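The Night Ferry to Grosthorpe

October
By the author of the Prurkham stories

The ferry was called the Forora, and I had loved her since I was small enough to be carried up the gangway.
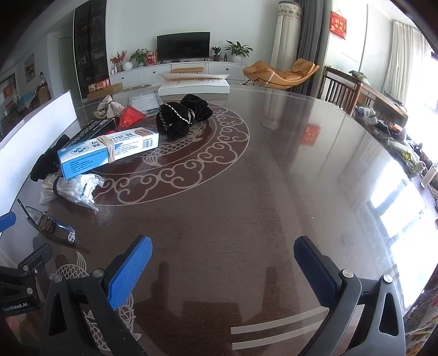
My aunt wrote back that I was a fool to take the night boat in October, that the crossing would be rough past the Horrocks light, and that if I had any sense I would wait for spring like everyone else. I read her letter twice on the quay at Prurkham, folded it into my coat, and bought my ticket anyway. One way, lower deck, with a blanket. What a wonderful thing a ticket is! Mine was pink and slightly damp and I would not have traded it for a house.

We left at 5 in the afternoon with the light already going. There were 40 of us aboard, according to the slate by the purser's window, along with a crate of hens and a piano that somebody's grandmother had left to somebody in Grosthorpe. The piano was roped to a post on the car deck. Every time the boat leaned, it gave out a low note, the same one, and a boy in a yellow hat went down and answered it by humming. They kept this up for an hour and got quite good.

I stood at the rail as long as I could feel my face. The gulls came with us as far as the breakwater and then turned back all together, as if a bell had rung for supper. After that there was only the wake, very white, and the town getting smaller behind it until I could cover it with my thumb.

Then the wind found us.

I had been told what it would be like and I had not believed a word. The whole boat climbed, and hung there, and dropped, and my stomach arrived some time later. Cups went over in the saloon. The hens had plenty to say. A woman in a green coat took hold of my sleeve without asking and I took hold of hers, and we stayed that way through the worst of it, two strangers on a bench, shouting out the big ones as they came.

"Here!" she would yell, and up we went.

"Here!" I would yell, and down.

I have never had so much fun being frightened. When the Horrocks light came around, it lit up her face, and she was laughing so hard that she was crying, or the other way about, and I was no better. She told me she had made the crossing 200 times as a girl, when her father worked the engines, and had stayed away from it ever since he died. She had expected it to feel smaller. It was exactly the size she remembered – bigger, if anything.

By 3 in the morning it was over. The sea lay down like a tired dog and the cook came out of the galley with a pot of onion soup and a stack of bowls, and he would not take money for it. I can still taste that soup. It had too much pepper and the bread was yesterday's, and people who had not spoken all night were passing the salt and asking each other where they were headed, and whether they had family there, and did they know the bakery on the hill?

The boy in the yellow hat had fallen asleep against the piano. Somebody had put a blanket over him, and I think it was mine.

We came into Grosthorpe at first light. The roofs were pink and the fog was sliding off them, and there were men on the dock with ropes over their shoulders, calling up to our crew in voices that carried right across the water. The woman in the green coat went down the gangway ahead of me. At the bottom she stopped, looked back at the old boat, and walked straight to the ticket window.

I got in line behind her.

Last updated in October

Contact | Copyright the author, all rights reserved | Back to top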